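4. Effects on the work at the packing station

Before the trial, two people at the Ondberg site emptied parts bins by hand and placed the blocks on the feed tray. With the arm doing the picking, one person now clears faults and refills bins, and the other has moved to inspection. Over the trial in August the cell handled 1000 picks. Of these, 206 needed a person to step in, mostly when a block lay flat against a wall of the bin.

Estela Durán, the shift lead, reported less lifting but more waiting. A single stop could take up to 90 seconds to clear, and the operator could not leave the cell in between. Two operators asked for training on the controller – at present only Weidong Yuan is allowed to restart it.
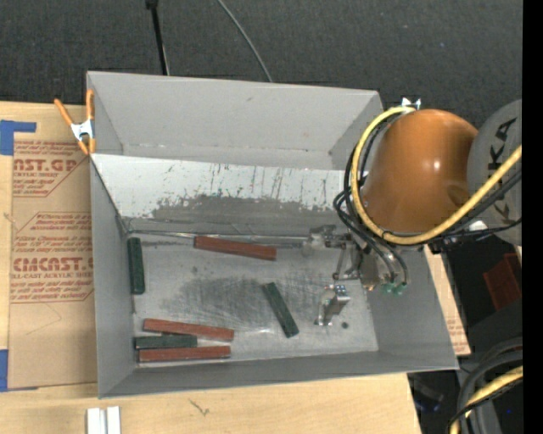 We recommend that restart rights be given to every operator on the shift before the cell goes into regular use. Pay grades for the new tasks were outside our scope and are still open.

Kelechi Aliyu, Somtochukwu Etim

Related reports
Shift handover at Jorex
Noise survey, Gusevcombe workshop
Manual lifting and rest breaks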